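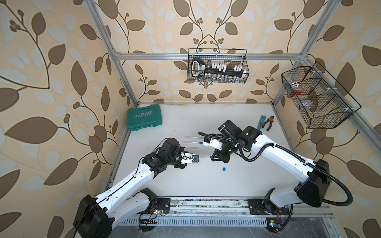 Chapter 4
Towns and Their Water

In 1909 the town of Holtstead had 700 residents and one public well. Most families carried water home in buckets, and a dry September could leave the well too low to use.

Growth changed this. As new streets were built, the town needed pipes, a storage tank, and a way to pay for them.
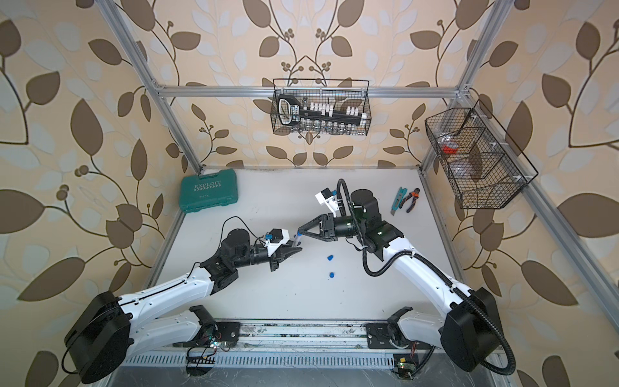 Medina, farther down the valley, took longer. Its last homes were not connected until 1981. In this chapter you will compare the two towns and learn how rainfall, slope, and soil affect a water supply.

Key terms: aquifer, reservoir, water table, watershed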